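Last updated: 14/09/2018

We use cookies to improve your visit. By carrying on reading you accept this.

I have now read the Zevness fault report twice and I still don't believe the middle bit.

For anyone who missed the earlier grumbling: our building in Dudstead took on a Hondaris patrol robot, the tall one on wheels, to do the rounds of the corridors after hours. It's meant to look at doors, cabinets and fire kit and flag anything that isn't as it should be. Furtado sold it to us, Zevness look after the software, and between them they've managed to make one fault belong to neither.

What went wrong is simple enough. For 17 nights the robot logged every fire hose cabinet on its route as "closed, clear". Then one of us walked the same corridor with a mug of tea and found a cabinet standing open. The log from the night before said closed, clear, confidence 80 per cent. So did the one before that.

Zevness say the glass is to blame. A glass door swung out into the corridor is hard for the sensors to pick up, the report says, and the robot "may infer a closed state from the surrounding frame". In plain words, it saw the metal edge and guessed. I can live with a machine that can't see glass. Plenty of people walk into patio doors. What bothers me is that it wrote down a guess as a check, and we filed it as one.

There's a second worry, and the report gives it a single line. If it can't tell that a glass door is open, what stops it driving into one? Furtado's reply was that the bumper would stop it. The bumper works by touching things.

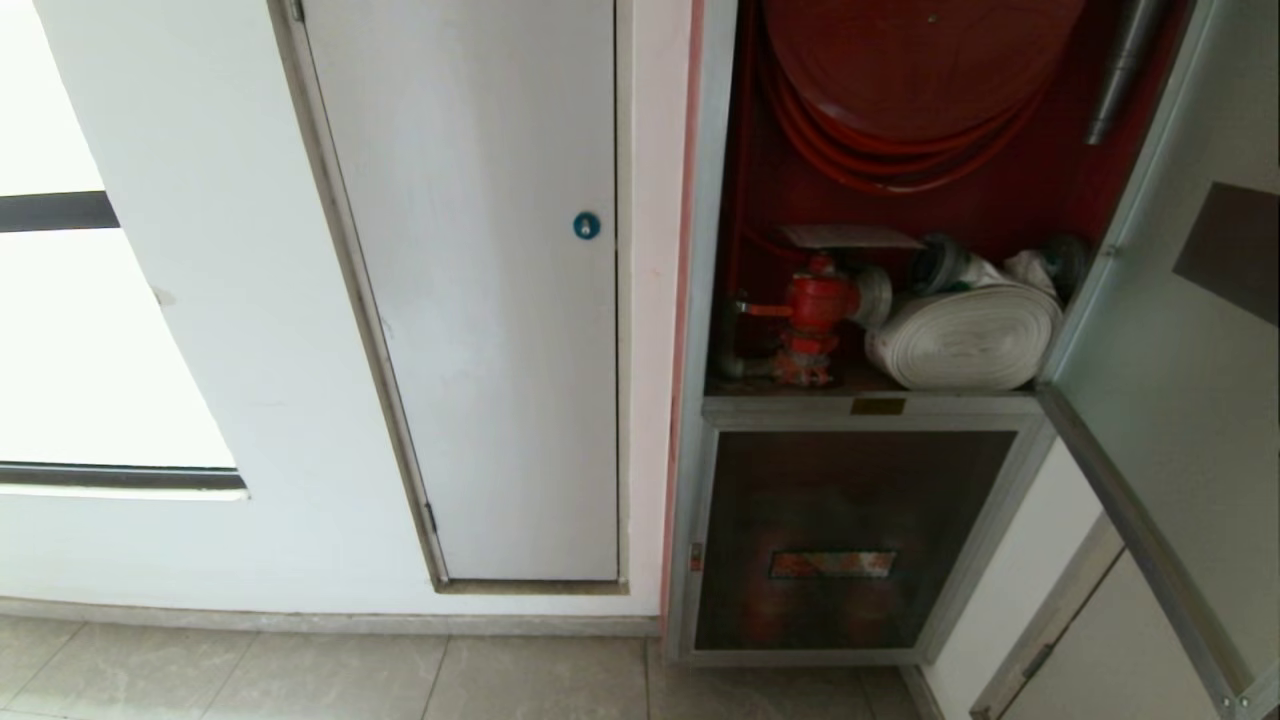 Their fix is an update, promised for November, plus 36 reference pictures of each cabinet with the door open and shut, taken in daylight and after dark. The trial batch came from the stretch by the big window, where the glare is worst. I asked whether it would be tested against a door left half open, and was told that was "outside the current scope". I'd have thought half open was how most doors get left.

Until then the night round is done on foot again, with a clipboard, and the robot is parked on its charger with the patrol switched off. Furtado would like us to know that the monthly fee still applies. I've asked them to point out the clause and I'm waiting to hear back.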